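Poverwood break room gets its table back

Local news - Wednesday, early afternoon

The shared break room on the second floor of the Poverwood building is open again after being shut for most of August. New floor, walls repainted, and the long-running argument over the table is settled for now. It stays.

Cost of the work came in at $2,117, according to the tenants' newsletter. Of that, $992 went on the floor. Another 800 was paid to Pacheco, the painting firm from across the street, wich also did the stairwell last year. The rest is plumbing and odds and ends.

Tenants had been asked in spring if they wanted the light wood table swapped for two smaller ones. 73 replied. Most said keep it. A few wanted it moved nearer the window, and that idea is still alive.

"People sit down at it, that was the whole point," said Hwa-young Yoo, who runs the front office at Vamau and put the survey together. "Two little tables and everybody eats at their desk again."

She was less sure about the kettle. Three offices share it and the descaling rota lapsed sometime before the closure. A new rota goes up this week - Vamau first, then Zallow, then whoever signs up.

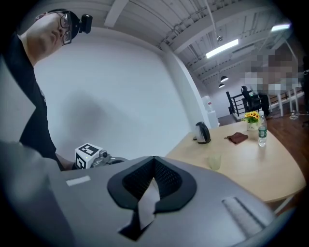
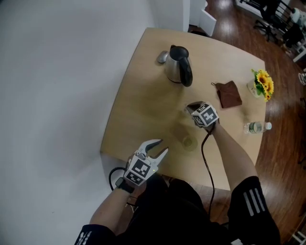 Kettle, sunflowers and a water bottle on the break room table.

Flowers are a new thing. Yoo says the tenants' fund will cover one small pot a month, and if they get knocked over too often the money goes back to coffee. Anyone with a cutting or a spare plant can leave it at the Vamau desk, name on the pot please.

Still to do: a shelf for mugs, hooks by the door, and a second bin for recycling. The shelf was ordered from the same supplier as the old one and came in the wrong size, so it has gone back. No date yet for the replacment.

House rules are the same as before. Glasses get washed by whoever used them. Nothing left out overnight. Lost property goes to the front office and is kept for a month, then donated. Bookings for the whole room need two days notice and can't run over the lunch hour, 12 to 1:30.

Zallow has asked for the room to stay open until 8 p.m. on weekdays. Building management says it will look at it once the door lock is fixed. Tenants with a view either way should email the front office before the end of the month.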